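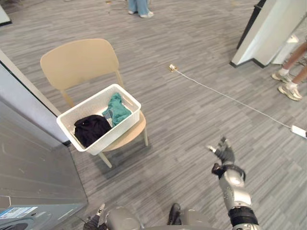

Week 4 handout: Where does a household's time go?

Okay, so last week we did money budgets, and a bunch of you asked if the same trick works for hours. It does, mostly! I'd still keep the two apart in your notes, and here's why. Money you don't spend is sitting there tomorrow. An hour you don't spend is gone, so there's no savings column in a time diary and the day always has to add up.

The reading is the Plarkent study (chapter two only, skip the appendix unless you like tables). They got 479 households to fill in a diary in 10-minute slots, and then they sorted every slot into paid work, unpaid work, personal care or free time. Laundry, cooking and driving the kids all go under unpaid work. Gardening is the one everybody fights over — the coders put it under free time, and I'm still a little grumpy about that.
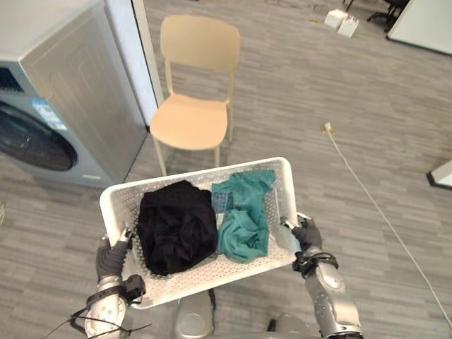
One student in last year's group wrote on her feedback form that the categories fall apart as soon as you do two things at once, like listening to a lecture while folding shirts. She's right, and the diary handles it with a second column for the "side" activity. Most people leave it blank, so read those totals as low.
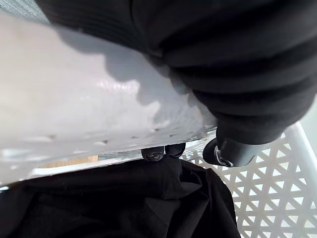 Do we have to learn all 28 activity codes for the quiz?
Just the four big groups, plus one code of your choice from each.

Now the part I really want you to get, the gap between what people guess and what they write down. Ask someone in a survey how long they do housework in a week and they might say 17 hours. Hand the same person a diary and the number usually drops, and I love this bit, because they aren't fibbing! They remember the big cleaning day and

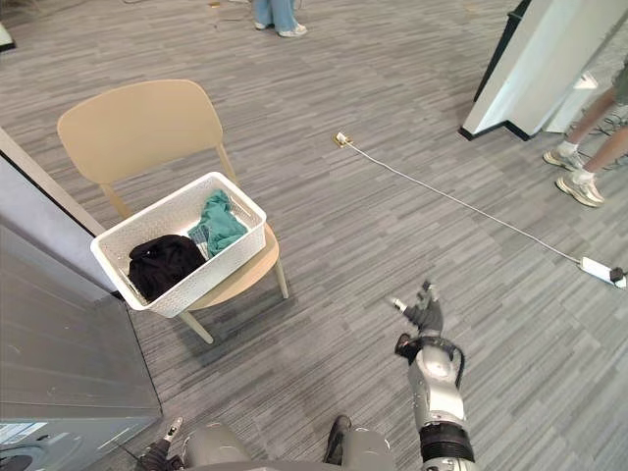

forget the weeks when hardly anything got done. Economists call it recall error, and we'll meet it again in October when we get to food spending.

For next class, keep your own diary for one full day, midnight to midnight, on the Trideck sheet (blank copies are in the course folder). Bring it on paper, please.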